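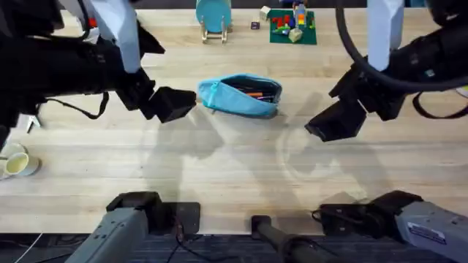 Soft zip pencil cases – who else is a convert?

Search this forum
Search
Advanced search

inkandoats
November 6, 2021
Okay, I have to gush a little. After years of hard plastic boxes I've gone over to fabric, and a light blue zip case like this one is exactly what I had in mind. Zipper along the top, opens right up, lies down on the table when you want it to. I bought mine at the Graltden stationery shop in March and it has been in my bag every single day. It squashes in next to my lunch! The old box never did that. What does everybody else carry?

marginwalker
Fabric here too, and blue, so hello, twin. Mine is a Vetow and I love it, but I keep it half full. Stuff it to the top and the zipper fights you the whole way.

tabletop_tess
I'm going to be the grump. Soft cases are lovely until you want one particular pen. Everything sinks to the bottom and you end up digging. I have 14 fineliners and I need to see them all at once, so it's a roll-up for me.

inkandoats
Fair point! I carry three pens, a pencil and an eraser, so digging isn't much of a thing. With 14 I might cry.

pulpfiction_no
Tess, have you tried one that stands up? My Tuvix has a stiff bottom and turns into a cup when you open it. Pens point up, you just grab one. Great on a small desk.

tabletop_tess
Tried it, knocked it over, tried it again, knocked it over. My desk has a slope, though, so maybe that's on me.

rutherfordpapers
How does the light blue hold up to graphite? I teach evening drawing classes at the Rutherford center and every pale case I see there goes gray around the zipper by winter. I'd love a pale one but I keep chickening out and buying navy.

inkandoats
It does smudge, yes. I turn mine inside out and wash it by hand with dish soap, then leave it open overnight to dry. Comes up really nice – the corners are a bit darker than they used to be and I kind of like that.

marginwalker
Do NOT put it in the dryer. My zipper went wavy and has never been the same.

pulpfiction_no
Seconding the hand wash. Also rub a plain candle along the zipper teeth afterward, it slides like new.

rutherfordpapers
Candle trick noted, thank you! Okay, I'm getting the pale one. If it's gray by March I'm coming back to this thread to complain.

tabletop_tess
Still team roll-up. But post a picture of it when you get it, I want to see the blue.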